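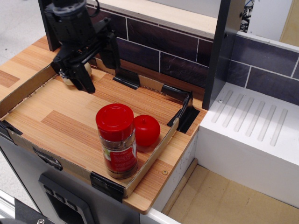
Le petit comptoir, côté bords en carton.

Accueil | Nos ateliers | Questions fréquentes | Inscription | Contact

Questions fréquentes sur les ateliers de cuisine Kendetti

Faut-il déjà savoir cuisiner ?
Non. La plupart des participants viennent pour la première fois et nous commençons par les gestes de base, comme tenir le couteau ou couper l'oignon. Si vous avez déjà de l'expérience, demandez le groupe du soir avec Yesenia Correa, il avance plus vite.

Combien de personnes y a-t-il par atelier ?
Le groupe est de huit personnes au maximum. Pour les ateliers de juillet, nous ouvrons parfois une deuxième table.

Quel est le prix ?
Un atelier coûte 27 euros, ingrédients compris. La carte de trois ateliers coûte 66 euros et elle reste valable pendant une année. Elle peut être prêtée à une autre personne de la famille.

Est-ce que je dois apporter quelque chose ?
Un tablier et une boîte pour emporter votre plat. Les couteaux sont sur place.

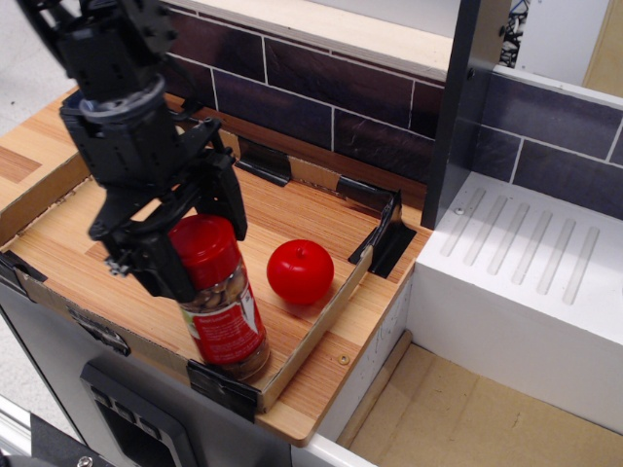 Comment conserver les épices à la maison ?
Les épices entières gardent leur parfum plus longtemps que les épices moulues, c'est pourquoi nous conseillons d'acheter de petites quantités et de moudre au dernier moment. Fermez toujours bien le récipient et gardez-le loin de la cuisinière. Un bocal en verre transparent avec un capuchon rouge, comme sur la photo, permet de voir ce qui reste, mais il faut le ranger dans un placard fermé, parce que la lumière abîme la couleur et le goût.

Je suis allergique, est-ce possible de participer ?
Oui, mais écrivez à Hernán Agudelo avant de vous inscrire. Il vous enverra la liste complète des ingrédients. Nous ne pouvons pas garantir l'absence de traces de noix ou de sésame.

Puis-je annuler ?
Jusqu'à la veille à midi, sans frais. Après, l'atelier est dû, sauf si vous trouvez un remplaçant.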